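Ticket 473 — Upload stops at 40 percent, then the page says "session ended"
Product: Enadari shared folders, web version
Opened by: Hazem Shawky
Status: waiting for confirmation

Hello support team,

I rent out a furnished apartment in Stadmont and I keep the photos and papers for it in an Enadari folder, which I share with my cousin Rania Chidiac. She can open everything. I can open everything also, but since November I cannot add new files when they are many. I will try to write the steps exactly.

1. I sign in and open the folder "Apartment".
2. I choose 20 photos and press Upload.
3. The bar moves normally until 40 percent and stays there for a few minutes.
4. The page becomes gray and says "Your session has ended, please sign in."
5. After I sign in again, seven of the photos are in the folder and the others are missing.

If I upload one or two photos, there is no problem. I have tried a second browser and I have cleared the cookies. I have also restarted the router — this took me an evening, because it sits behind a bookcase. The computer is the same one I used before, when large uploads worked.

Update from Hazem Shawky, 9:20 p.m.

I tested again with the small files. Two photos went up without any message.

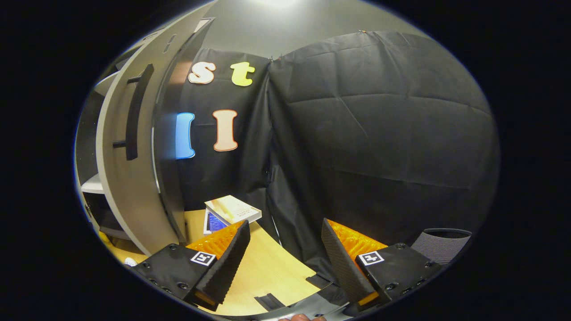

Second file, with the white sneaker and the open cabinet:
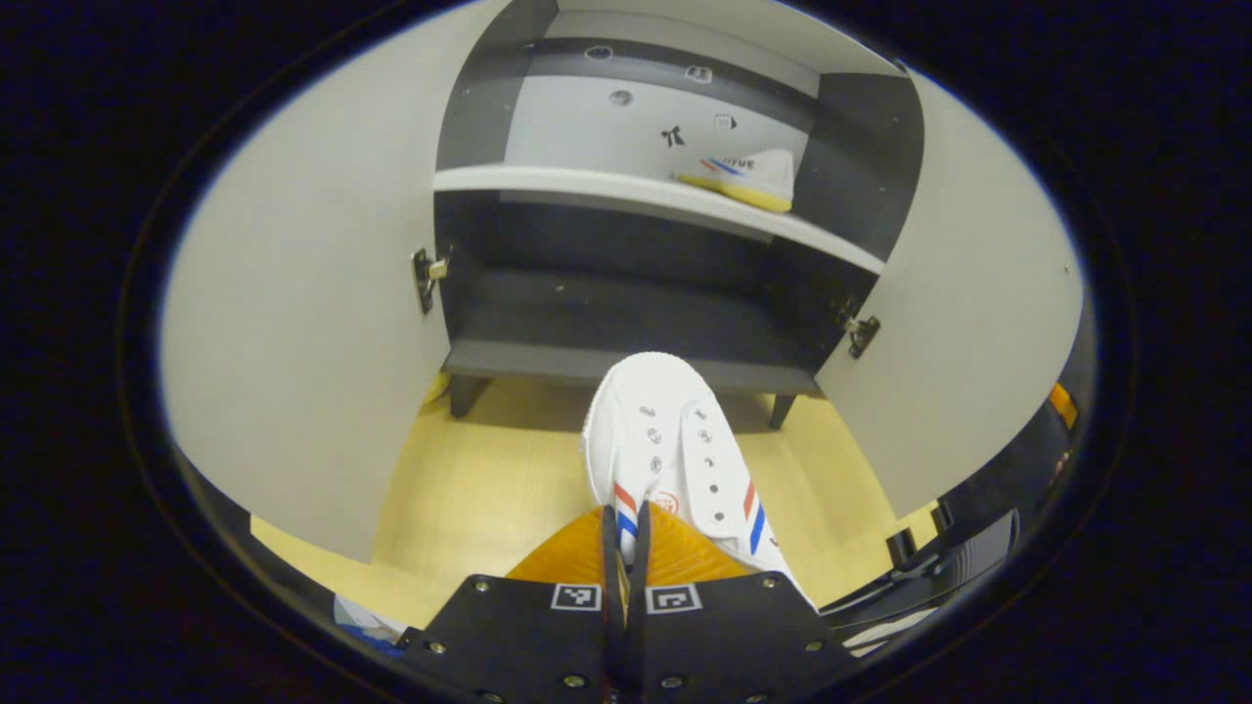 Hala Ghoneim: Thank you, Hazem, both attachments reached us complete, and the file sizes match what your browser reported. I looked at the sign-in records for your account. Each time the upload fails, the account is signed in from two places within the same minute, and the second sign-in closes the first one. Do you have the Enadari desktop program installed as well, perhaps an old version? Please look at the small icons next to the clock.

Hazem Shawky, 10:05 p.m.

You are right, there is an icon. I had forgotten this program completely. Magdy Ouazzani installed it for me when I bought the computer, and I never opened it after that. In the window "About" the line for last update is empty. I closed the program and repeated steps 1 to 3. The bar passed 40 percent and went to the end, and all 20 photos are in the folder.

But when I restart the computer the icon comes back. Should I remove the program, or is there a setting? I am afraid that removing it will also delete the folder for Rania.

Hala Ghoneim: Removing the desktop program does not delete anything from the shared folder, it only deletes the copy on your own disk. If you prefer to keep it, open Settings, then General, and clear the box "Start when I sign in to the computer." The current version does not close the web session, so updating it would also solve this. I will leave the ticket open until you tell us which one you chose.

Hazem Shawky, 10:40 p.m.

I chose to remove it. I asked Rania to look before and after, and she sees the same files. I restarted two times and the icon did not come back. Tomorrow I will upload the rental contracts, which are bigger than the photos, and I will write here if it stops again.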